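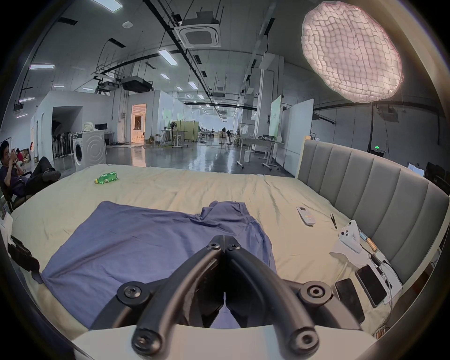 Photo: Kendcombe equipment planning desk

About Kendcombe

Kendcombe advises laboratories, training schools and small manufacturers on the purchase of automation equipment. We write specifications, compare quotations and prepare the budget papers that go to whoever signs them. We do not sell hardware and take no commission from suppliers.

The firm has operated since May 2016. Most of our work now concerns handling tasks on soft goods: shirts, bedding, towels and similar items. A blue garment on a wrinkled sheet is a harder purchasing problem than a metal part in a fixture, and it is quoted badly by most vendors. Grippers are priced per unit, while finger sets, spare screws, mounts and calibration time appear later as extras. Our cost sheets list these from the start.

How a plan is built

A standard plan covers 45 working days and has six stages: task survey, floor survey, draft specification, quotation round, trial, and final budget. The client receives a written note at the end of each stage and may stop there. Stages already delivered are invoiced; the rest are not.

The task survey is done with hand-held grippers before any arm is priced. Finger length, opening width and tip shape are set against the items the client needs to handle, and the results go into the specification as measured values. The floor survey records power, lighting, ceiling height and clear floor area. Furniture counts as equipment. A full-size bed with a headboard takes up floor area and belongs on the same plan as the workbenches.
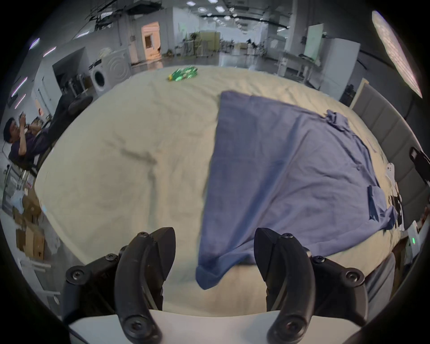 Si-woo Cha
Head of Equipment Planning

Budget rules

We hold 8 percent of the hardware total for consumables in the first year. Finger assemblies held together by screws are entered as wear parts – the complete set, fasteners included. Software licenses are entered for the full service period and never as a one-time cost.

Quotations are scored on 80 points for technical fit and delivery, with price considered separately. The Oratari template, our own cost sheet, is supplied to the client with all formulas open. The older Storneck template is still accepted for renewals but is not issued for new plans.

People and offices

Si-woo Cha is responsible for surveys and specifications. Kyung-hwa Joo is responsible for quotation rounds, contracts and the supplier register. Trials are scheduled through the Shek office – requests should state the items to be handled, the floor area available and the budget year.

Page last revised 2025-10-19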